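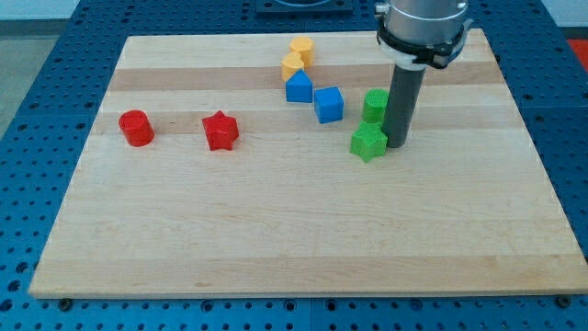

Die Gemeinschaftswerkstatt Prelesow hat im April mit dem Aufbau eines eigenen Roboterarbeitsplatzes begonnen. Das Vorhaben wird von 3 Mitgliedern getragen und aus dem Werkstattfonds bezahlt. Über den Stand der Arbeiten gab die Projektleitung dem Mitteilungsblatt Auskunft.

Ziel sei ein Arm, der farbige Bausteine auf einer Holzplatte nach Farbe und Form ordnet. »Wir haben bewusst eine überschaubare Aufgabe gewählt«, erklärt die Projektleiterin. »Ein Zylinder lässt sich gut verschieben. Beim Stern hängt alles davon ab, an welcher Zacke das Werkzeug ansetzt.« Die Steuerung trägt den Namen *Dzene* und wurde in der Werkstatt geschrieben.

Als langwierig erwies sich die Abstimmung der Höhe. Setzt das Werkzeug zu tief an, drückt es auf das Holz; steht es zu hoch, kippen die Steine. »Für diesen einen Wert haben wir 177 Durchläufe protokolliert«, so die Projektleiterin. Von den letzten 100 Durchläufen seien 93 ohne Eingriff zu Ende gegangen. Die übrigen scheiterten überwiegend an Steinen, die dicht beieinanderstanden.

Zur Wahl des Untergrunds befragt, verweist sie auf die vorhandenen Bestände: »Verleimtes Hartholz lag bereits im Lager. Die Maserung hat die Farberkennung anfangs gestört, inzwischen ist das behoben.«

Die Baupläne sollen nach Abschluss der Erprobung auch der Partnerwerkstatt in Pitham überlassen werden. Mitglieder, die am Arbeitsplatz tätig werden möchten, benötigen eine Einweisung. Anmeldungen nimmt das Werkstattbüro entgegen.

Stand: 14. November 2021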